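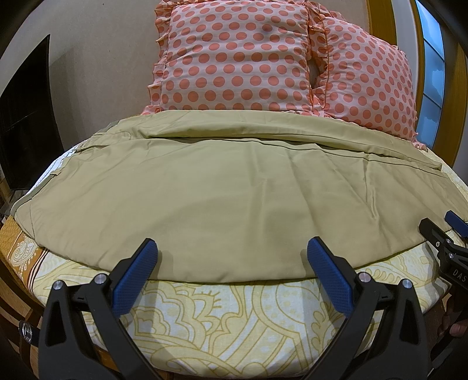

I went to see the woman who runs the guest house in Kirwood because I wanted to talk about sleep, and she wanted to talk about tomatoes, so we did a bit of both. She's had the place for 19 years and she has opinions on every bed in it. Polka dot pillowcases with ruffles next to a paisley sheet? She's all for it. "People sleep fine in a room that doesn't match," she told me. "They sleep badly in a room that feels like a dentist's office."

I'd come with a list of questions about insomnia (mine, mostly). I got through maybe half of them. She used to work nights at the Daher bakery, starting at 9 in the evening, and for years she slept in the daytime with a towel pinned over the window. I asked if she ever got used to it.

"Never. You get used to being tired, that's all. I used to fall asleep on the bus and wake up in Werklow, and then I had to pay to come back!"

She laughed so hard at this that she had to put her cup down. When she quit the bakery it took her most of a summer to sleep through a night. What helped? I was hoping for a tea or a trick with breathing, and she gave me gardening. "I got up at the same time and I went outside. Even in the rain. I didn't look at the clock at night, I turned it to the wall."

I told her I read my phone at three in the morning and she made a face I won't forget soon. Her own guests do it too, she can see the light under the doors when she gets up for water. She doesn't say anything to them, but she did say plenty to me.

We talked about naps (yes, but short, and in a chair), about dinner (early, and soup if you can stand it), and about her sister's snoring, which can be heard from the yard. Then she walked me around the tomatoes, around 40 plants, and sent me off with a bag of them that split on the way to the car.

I've turned my clock to the wall for a week now. I still wake up at three, but I have no idea that it's three, and I've been getting back to sleep before the birds start.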